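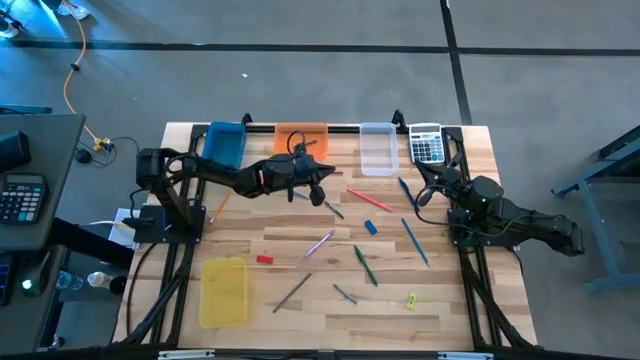 12月　左腕の沈み込みについて(作業ノート)
場所:Zullside 実験室、両腕セル
いた人:自分、Isla Aitken、途中からDamian Kaczmarczyk

9:40
Skoltovetti の文具仕分け、朝の一回目。ペン類と消しゴムを散らして、奥のビンへ種類別に入れる例のタスク。右は畳んだ姿勢で待機、左だけ動かす。
昨日の引き継ぎには「左、問題なし」とある。何を見て問題なしとしたのか書いていない。引き継ぎにこう書くのは自分も含めてやめたい。

10:12
発生。
左が天板の真ん中あたりまで腕を伸ばし、ペンの上で止まった。Isla が画面から HOLD をかけた。Groklow の表示は HOLD、緑。Isla が手前の消しゴムの位置を直そうとして手を入れた。そのとき左のグリッパが下がった。落ちた、というほど速くはない。すっと沈んで、少し止まって、また沈んだ。二段、あるいは三段。自分は画面を見ていたので最初の一段は見ていない。
Isla は手を引いた。接触なし。下向きの指が天板に当たって止まり、自分が非常停止を押した。
表示はその間ずっと HOLD、緑のまま。

怪我はない。ただし「怪我がなかった」で片付ける話にはしない。手首の高さがもう少し低く、手がもう少し奥だったら挟んでいる。トルクは大したことがないという人がいるが、指を天板との間に挟まれて試した人はうちにはいないはず。

10:20
現状を動かさないで残す。腕の姿勢もペンの位置もそのまま。電源は非常停止で落ちたあとなので、肩は自重で少し変わっている可能性あり。だから今の姿勢は事故時の姿勢の証拠には使えない。ログの関節角を見るしかない。

Isla に覚えていることを先に書いてもらった。自分の話を聞かせる前に。以下そのまま写す。

「HOLD を押した。表示が変わったのを見てから手を入れた。モータの音は変わらなかったと思う。グリッパが視界の上のほうで動いたので手を引いた。下がり方は一回ではなかった。ケーブルには触っていない。触っていないつもりだけど、袖はわからない」

最後の一文はありがたい。こういうのは普通書かれない。

10:50
Damian が来る。第一声が「モデルが変な出力を出したんだろう」。
ログを開く前に言うのはやめてほしい、と言った。HOLD 中は方策の出力はアームに渡らないことになっている。もちろん「なっている」だけなので、これは確認する。

確認したこと。
HOLD の時刻以降、方策側から出た目標値はキューの手前で捨てられている。捨てられた記録が残っている。アームへ送った目標値は HOLD をかけた瞬間の値で固定。肩、肘、手首とも変化なし。
つまり上位からは「動くな」と言い続けていた。
ここまではログの言い分。ログを書いているのも同じプロセスなので、送ったつもりの値と線に乗った値が同じとは限らない。後でバスを直接見る。

11:15
実測の関節角。これがおかしい。
HOLD 後しばらくは肘の実測が目標より少し下。伸ばした姿勢なので自重で少したわむ、これは前からそう。その後に欠測があり、欠測が明けると実測がさらに下。また欠測、また下。階段になっている。Isla の「一回ではなかった」と合う。
欠測のうち一番長いものが 136 ms。
サーボ側のウォッチドッグは 50 ms に設定してある。誰が決めた値かは設定ファイルのコメントにもない。

Damian の説が変わる。「通信が切れたから脱力した」。
一見それらしいが、脱力ならすとんと落ちるはず。この腕で伸ばした姿勢から脱力させたら天板までは一気だ。階段にはならない。それに脱力後にどうして途中で止まるのか。説が変わるのは構わないが、二つ目の説も一つ目と同じ速さで出てきたので同じくらいしか信用しない。

11:40
Groklow のサポートに投げた問い合わせへの返信が早い。早すぎる。
要約すると「ケーブルの緩みが考えられる。コネクタの挿し直しと最新ファームへの更新を推奨」。
ログを添付したが、開いた形跡のない文面。どの問い合わせにも返せる答えだと思う。
更新はしない。今更新したら何が直ったのかわからなくなる。挿し直しも今はしない。挿し直して症状が消えたら原因がコネクタだったということになって、たぶんそのまま一か月後にまた出る。

Damian は更新したがっている。午後のデモ撮りが控えているから気持ちはわかる。撮影は延期にした。文句は自分宛てで。

12:05
外から見える範囲だけ点検。触らない。
・左腕の上をケーブルがループで越えている。グリッパ側からも巻いたケーブルが上の枠のほうへ弧を描いている。腕を伸ばすとループが引かれる向き。
・真ん中のオレンジのビンの手前にケーブルが掛かっている。腕が奥へ行くとビンに引っかかるのではという話は前からあった。今回の原因とは思わないが直すべき。
・右側は異常らしいものは見えず。ただ右は今日動かしていないので「右は正常」とは言えない。
・床の延長コードの取り回しがいい加減。誰かが足を引っかけるまで直らない類のもの。

昼。食べながら Isla と話す。Isla は「サーボが復帰するときに目標値をどこから取るのか」を気にしていた。自分はそこを考えていなかった。

13:10
Isla の疑問を追う。サーボのマニュアルには、ウォッチドッグ作動時は「現在位置を保持」と書いてある。安全そうに聞こえる一文だ。
問題はその現在位置が何か。
伸ばした姿勢では、目標より実測が少し下にいる。重さに釣り合うだけの偏差があって初めてトルクが出ている。そこで通信が途切れ、サーボが「今いる位置」を新しい目標に取り直す。すると偏差がゼロになり、トルクが抜け、釣り合うところまでまた沈む。次に途切れたら、その沈んだ位置をまた目標にする。また沈む。
階段になる。
書いてみるとよくできた説明で、よくできているのが気に入らない。この説明が正しいなら、通信が復帰した時点で上位の固定目標が再び届き、腕は元の高さへ戻るはず。戻っていない。なぜか。

Damian は「復帰後に目標が送られていないんだ」と言う。送信ログには送ったとある。送ったとあるだけ。

14:00
バスを直接見る。手持ちの解析器を左腕の線に噛ませた。これで線の条件が変わるので、再現しなくなっても驚かないこと。
手順。
天板の上を片付ける。ペン、鉛筆、消しゴム全部よける。ビンも下ろす。
柵の内側に手を入れない。非常停止は Isla が持つ。
左を事故時と同じ関節角まで動かして HOLD。
グリッパの下にスポンジを置いた。

一回目、十分待って何も起きず。
二回目、何も起きず。
Damian「挿し直してないのに直った」。直ってはいない。起きていないだけ。

14:35
わざと途切れさせる。ソフト側で送信を止める細工を入れて、50 ms を超えるように間を空ける。
沈んだ。階段の一段分、朝のログとよく似た量。
もう一度。また沈んだ。
送信を再開した後も戻らない。ここが欲しかったところ。

線の上を見ると、再開後に目標値の書き込みが出ていない。位置の読み出しだけが走っている。
ログには「目標送信」と残っている。
嘘のログ。

15:05
コードを読む。Groklow のドライバ層、自分たちで手を入れていない部分。
目標値が前回と同じなら書き込みを省く処理がある。バスの帯域を節約するためらしい。ログはその手前で出している。HOLD 中は目標が変わらないので、最初の一回を書いたら後はずっと省かれる。サーボが裏で目標を取り直したことをドライバは知らない。知らないまま「同じ値だから送らなくていい」と判断し続ける。
HOLD の表示は送信側の状態だけで決まっている。実測との差は見ていない。差がどれだけ開いても緑。
つまりあの緑は「止まれと言った」という意味の緑で、「止まっている」という意味を持ったことは一度もなかったわけだ。こっちが勝手に後者で読んでいた。

Damian に見せたら黙って、それから「他のセルも同じドライバだ」と言った。その通りで、そっちのほうが大事。16時前に他セルの担当へ連絡、HOLD 中の手入れ禁止。張り紙も出した。張り紙が効くとは思っていないので、口頭でも回った。

15:50
ここで終わりにしたがる空気がある。終わりではない。
わかったのは「途切れると沈み、沈んでも戻らず、表示も変わらない」こと。なぜ朝に途切れたのかはわかっていない。136 ms の欠測はどこから来たのか。

候補を並べる。好きな順ではない。

ケーブル。伸ばした姿勢でループが引かれるのは事実。サポートの言った緩みも候補には入れる。言い方が気に入らないからといって外すわけにはいかない。
電源。Gajewski の電源箱は腕二本で共用。朝は右も通電して待機中だった。電圧の瞬低があればサーボの応答が抜けるかもしれない。電圧の記録はとっていなかった。
PC 側の詰まり。朝はカメラの記録と方策の推論を同じ機械で回していた。制御ループの優先度は上げてある、と設定には書いてある。

Damian は PC に賭けると言う。Isla はケーブル。自分は賭けない。二つ重なっている場合だってある。

16:30
夜通しの試験を仕掛ける。
天板は空のまま、スポンジもそのまま。伸ばす、HOLD、待つ、戻す、を一サイクルとして 3,000 サイクル。カメラ記録と推論は止める。解析器で線を全部録る。電源箱の出力電圧も録る。沈みが閾値を超えたら外付けのリレーで遮断して、そのサイクル番号を残す。
遮断は Groklow を通さない。今日の午後からあれの表示は参考程度に扱う。
無人で回すことに Damian が反対した。もっともな反対なので、セルの入口を閉めて施錠、鍵は自分が持つことにした。それでも気が進まないと言うので、ノートにそう書いておく。気が進まない人がいた、という記録は後で意味を持つことがある。

17:10
始める前にリレーが本当に切れるか試す。腕を手で下げるのは嫌なので、閾値を極端に小さくして自重のたわみだけで引っかかるようにした。切れた。三度やって三度切れた。閾値を戻す。戻したことを Isla にも見てもらう。
開始。

(翌朝)

8:15
止まっていた。遮断は 1,980 サイクル目。
リレーは働いた。グリッパはスポンジに届かない高さで落ち着いている。遮断後にどこまで下がったかは関節角からは追えない。電源が落ちているので。次はここも外から測る。

8:40
遮断直前の記録。
線の上では、左腕の肘から先の応答が抜けている。肩は返事をしている。読み出しの要求は出ている。PC は喋っていて、肘から先が答えない。
PC 説は、少なくともこの一件では苦しい。推論も止めていたし、要求は時間通りに出ている。Damian は認めた。ただし朝の一件が同じ原因だとは言えない。朝は線を録っていないのだから。ここをごっちゃにした報告書が上がってきたら差し戻す。

電源の電圧は平ら。ただし録ったのは箱の出力端で、肘の先の電圧ではない。途中の線で落ちていても見えない。平らだったから電源は白、とは書かないこと。

9:20
ここで初めてケーブルに触る。電源を抜いて、肩から順に。
肘の手前、ループの付け根でコネクタが半分浮いていた。爪は掛かっているように見える。指で押すとかちっと入る。
つまりサポートの第一声は当たっていた可能性がある。認める。認めた上で、当たっていても褒める気にはならない。昨日の昼に言われた通り挿し直していたら、ここは直り、症状は消え、書き込み省略も緑の表示もそのまま残った。Isla の手はまた入っていた。

それと、浮いていたのが原因か結果かもまだわからない。一晩動かし続けてその間に浮いたのかもしれない。昨日の昼に外から見たときには爪は掛かって見えた。今朝も掛かって見えた。見た目で判定できないコネクタということだけは確か。

10:00
挿し直した。写真と位置を残して、線に余裕を持たせて留め直し。伸ばし切った姿勢でもループが突っ張らないことを、電源を切ったまま手で腕を動かして確かめた。肘を一番伸ばしたところで、まだ少し引かれる。もう一度やり直し。
ビンの手前に垂れていた線も後ろへ回した。

10:40
同じ試験をもう一度、今晩。条件は昨日と同じにする。変えるのはコネクタと留め方だけ。一晩無事でも「直った」とは書かない。昨夜だって 1,980 までは無事だった。前の日の引き継ぎの「問題なし」は、たぶんこの長い無事な区間のどこかを見て書かれている。

11:10
ドライバの変更案、Isla と。
・HOLD 中も目標値を毎周期書く。省略はやめる。帯域が足りないというなら数字を見せてもらう。
・ウォッチドッグが働いたサーボがあったら、黙って復帰させない。フォルト扱いで止め、人が確認してから。
・表示は実測との差で決める。差が開いたら緑を消す。
・ログは線に出した後で書く。

Damian が「フォルトにすると毎日止まる」と言う。毎日止まるなら毎日途切れているということで、それを知らずに手を入れていたほうがまずい。ここは折れない。
50 ms は今は変えない。長くすれば作動回数は減って、見た目はよくなる。問題が減ったかどうかは別の話。

止め方についても一つ。「現在位置を保持」は腕が重さを持って伸びている姿勢では保持にならない、とわかった。じゃあ脱力がいいかというと、それは落ちるだけ。肩にブレーキはない。結局、伸ばした腕の下に手を入れる運用そのものをやめるしかないと思う。消しゴムを直すときは腕を退避姿勢まで戻し、電源を落としてから。時間がかかるという苦情はもう Damian から来た。

11:45
Groklow に再度連絡。今度は線の記録と該当箇所を付けた。返信は「仕様通りの動作」。
仕様通りなのはその通りだと思う。仕様がそうなっていることを問い合わせているのだが。
HOLD という名前を変えてほしい、とだけ追加で書いた。期待はしない。

残り
・今晩の試験(自分)
・肘先の電圧を録れるように線を出す(Damian)
・HOLD 中に手を入れていた人が他にいないか聞いて回る(Isla)。責める話にしないこと。自分も先月やった
・右腕のコネクタ。左と同じ留め方なので同じ目に遭っているかもしれない
・ヒヤリハットの届け。Isla の文をそのまま使う。「袖はわからない」の行も消さない
・延長コード
・午前の一件の 136 ms は、原因の欄に「不明、肘コネクタの疑い」と書く。Damian が「疑い」を取りたがったが取らない

13:20
右腕を先に見た。コネクタは奥まで入っていた。押しても動かない。留め方は左と同じ。
だから何が違ったのかがまたわからなくなった。左のほうが使用時間が長い、と Damian。稼働記録で確かめてから書くつもりだったが、稼働記録は HOLD の時間を稼働に含めていない。これも後で。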